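Records Requests: Frequently Asked Questions

How do I get a copy of a police report?
Submit Form R-2 at the records counter or by mail. Include the case number, the date of the incident and the names of the people involved. If you do not have the case number, staff can search by address and date.

Who can request a report?
Anyone may request the public part of a report. Victims, their attorneys and their insurers may request a fuller version. Photo ID is required for the fuller version, and attorneys must attach a signed letter of representation.

How much does it cost?
The first 5 pages are free. Longer reports are charged per page at the rate posted at the counter. Video is billed separately, based on the time needed to review and redact it.

How long does it take?
Most reports are released within ten business days. Requests over 51 pages go to a second reviewer and take longer. Reports tied to an open homicide or assault case are held until the prosecutor clears them.

Why are parts of my report blacked out?
State law requires us to remove certain details before release. These include Social Security numbers, the names of minors, medical information and the home addresses of witnesses. Each redaction carries a code, and the codes are explained on the last page of the report.

Can I get reports from before 2000?
Yes, but they are on microfilm and must be ordered from storage. The film is pulled once a week, on Wednesday. Copies are sometimes hard to read — we do not retype them.

What is Prillix?
Prillix is the online system used to track requests. It replaced Janumex in March. Old Janumex tracking numbers still work if you add a zero at the front.

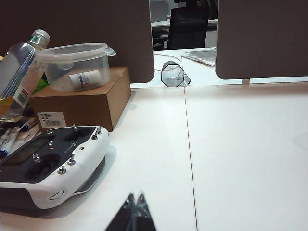

How do I get back property held as evidence?
Property is released only after the case is closed or the prosecutor signs a release. You will receive a letter with an item number. Bring the letter and photo ID to the property window between 9 a.m. and 3 p.m. Firearms require a separate background check and an appointment.

What if my request is denied?
The denial letter states the legal basis. You may appeal in writing within 30 days to Paloma Montoya, Records Manager. Appeals about video go to Vasilică Ursu in the Digital Evidence Section. Include a copy of the denial letter with either type of appeal.

Can I correct an error in a report?
Typing errors, such as a wrong plate number, can be fixed with Form R-7. Changes to a statement must go through the assigned officer, who will file a supplement. The original report stays on file.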